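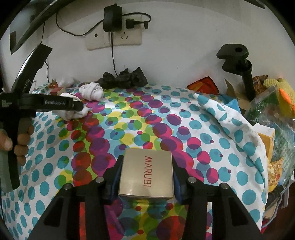 On Apr 5, 2021, a list member wrote:

> Has anyone managed to clear the Mirnley run in Liltura with
> Ultex without using the shield? I keep getting to the bell
> tower with 700 health or less, and then the Dong knocks me
> straight off the ledge. I've tried going in fast and I've
> tried hanging back by the stairs. Is the heavy armor just
> wrong for that stage? I don't want to swap characters this
> far in.

Yes! Please don't swap, Ultex is a blast on that stage once you stop playing it like a tank. I did my first no-shield clear in January and I've been back more times than I should admit.

The armor isn't the problem, the double jump is. Ultex's second jump has that little hang at the top, and the Dong's swing is timed to catch anybody who uses it right away. Walk off the ledge first (no jump at all), fall past the first gargoyle, then jump once. The bell goes over your head and you land behind it, where you get six free hits before it turns. I tried for seven and ate the shockwave every single time.

About health, you should be able to reach the tower with a lot more than 700. My bar caps at 2,000 with the blue core, and I usually get there with most of it. Are you fighting the lamp guys in the courtyard? Skip them. They drop nothing you need and the one by the fountain hits like a truck. Go along the roof instead — there's a loose tile above the bakery that looks like background but you can stand on it.
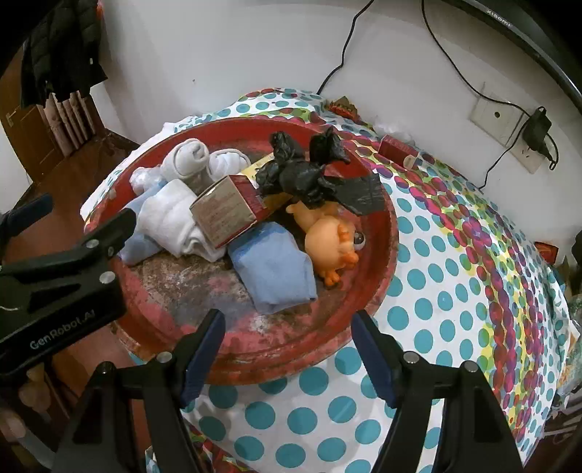
Your item pouch matters more than the armor does, and I bet yours is stuffed like mine was. Liltura puts whatever you picked up last on top, so the one thing you want in a fight is always under something soft and useless. I had scarves, mittens and nine kinds of bread in there, and it was as much of a jumble as that red tray, socks rolled up and lying across other socks with a little cardboard box leaning in the middle of it all. Dump the clothing at the inn before the gate. Then keep the tonic in slot one and the smoke jar in slot two, and you can reach both without opening the menu.

The second phase is where it gets really fun. The bell cracks, the music drops out except for the drums, and the floor starts going from the left. You can parry the clapper! I had no idea until I hit the wrong button. Ultex's parry is slow to start but it covers your back too, and if you catch the clapper on the low swing the whole boss stalls long enough for a full charge shot. I'd save the charge for that and use quick jabs the rest of the time.

My best clear is 289 seconds and I know there's a faster line through the cellar, I just can't make the second gap with the heavy boots on. If anybody here has done it, I'd love to know whether you took the boots off or found another way across.

Post your time when you get it!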